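Urnanari 互助社区 > 设备与采购 > 自动化入门

小型抓取工位第一年的预算该怎么列?

发帖人:石桥边 2018年9月10日

我们是做网店代发的小仓库,打包这一段一直靠人工。发得最多的是扁平的飞机盒,大小差不多,重量也轻。老板看完同行的演示以后,让我拿一份计划出来,先上一个带夹爪的机械臂工位,把盒子从台面上夹起来放进周转箱,跑顺了再考虑加第二个。

我以前只买过封箱机和电子秤,没买过这类东西。手上有两份报价,一份来自Hukville,一份来自Drakos。两家的总价差得不多,可明细的列法完全不一样。Hukville把夹爪、腕部相机和安装板打成一包,Drakos全部分开列,连线缆都单独一行。我想弄清楚这几件事:

夹爪手指要不要买备件,买多少合适?
腕部相机是跟整机一起订,还是以后再加?
台面需不需要换?现在用的是石纹台面,花纹比较杂。
调试和培训的钱应该放在哪一项?

八月底已经问过一轮供应商,答复都是“看情况”。希望有实际用过的人说说。预算表下个月要交,格式没有要求,能讲清楚就行。

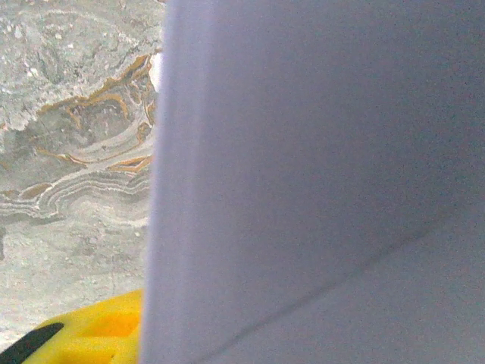
软质手指的备件要不要放进首批订单?
要放进去。手指属于易耗件,跟主机一起订可以省一次运费,也免得磨坏以后停工等货。先按一整套备,用过一段时间再按实际更换的次数补。

补充一下,电源和气源现场都有,不用另外算。盒子不会叠着来,前面的人会一个一个摆到台面上。

Edem Akolgo

我在Fevotia负责过两个类似的工位,按你问的顺序说。

备件。软质手指单价不高,我们当时一套是299元,整机订单里加两套几乎看不出来。要问清楚的是手指头部的胶垫能不能单独换。有的厂家只卖整根,头部磨了就得整根扔,一年算下来差别不小。把这句话写进询价单,让两家都书面回复。

相机。建议一起订。后加的话,支架、线缆、标定都要重来一遍,人工费比相机本身还贵。腕部相机贴近物体的时候,画面很容易被盒子或者手指挡掉一大半,识别最好在接近之前就做完。所以除了腕部这一台,预算里再留一个固定在上方的相机位置,第一年可以不买,但支架的孔先打好。

台面。花纹杂的台面能不能用,取决于你们的识别方案。我不建议一上来就换台面,先铺一张纯色哑光垫试试,我们买的那张是98元。如果铺垫以后识别率明显变好,再把换台面列进第二期。垫子四边要固定住,手指从侧面贴着台面进去的时候容易把边掀起来。

调试和培训。单独列一项,不要混在设备款里。设备款一般走固定资产,服务费走费用,混在一起财务会退回来。还要注意报价里写的“调试”包含几天,超出的部分按什么价格算。我们第一次就漏了这条,后来补了707元的差旅。

扁盒子还有一点比较麻烦:平放在台面上的时候侧面很矮,手指能夹到的地方不多。选型的时候不要只看开口有多大,还要看手指合拢时最低能到什么高度。让供应商拿你们自己的盒子试,不要用他们的样品。

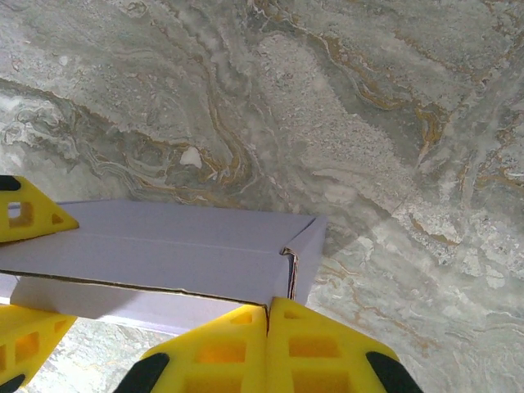 黄色手指夹持扁平纸盒,台面为石纹面。

试夹的时候多看盒子的侧边和折口。纸盒的插舌如果没有压实,夹力稍大就会鼓起来,后面贴面单会不平。夹力能不能在程序里调,也是一个要问的问题,有些低价型号只有开和关两档。

两份报价要对比的话,自己画一张表,把Hukville那一包拆开,按Drakos的行来填,填不出来的就发回去让他们补。总价接近的时候,我会选拆得清楚的那家,以后坏了哪个零件,单价是多少,一查就有。

老秤砣

同意楼上说的拆开列。我补两条。

一是质保。主机和夹爪的质保期经常不一样,易耗件基本没有质保,预算里要当作每年都会花的钱来写。我们仓库的做法是在设备款之外再留大约百分之13,用来买备件和应付小修,当年没花完就退回去。

二是安全。小臂速度不快,也不能完全不管。围栏、急停、地面标线都要钱,有的报价里根本没有。如果人和机器共用一张台面,先问清楚这个型号能不能不装围栏,不能的话场地也要重新量。前面有人摆盒子的话,这一条要提前问,等货到了再改布局很费事。

第二个工位先别写进今年的预算。

飞鱼仓配

直接租一套先用三个月吧,租金高一点,不行就退。我们那边就是租的,具体价格我不管,你去问供应商。

石桥边(发帖人)

谢谢各位。表已经重画了,分成设备、易耗件、调试培训、安全和预留五块。两家都发了补充询价,问了胶垫单换、夹力调节和调试天数。Drakos当天就回了,胶垫可以单独换,Hukville还在等。租的方案我也问了,最短租期是一年,对我们来说不太合适。

试夹定在他们那边做,我会带两种尺寸的盒子过去,一种折口压紧的,一种没压紧的。纯色垫已经下单。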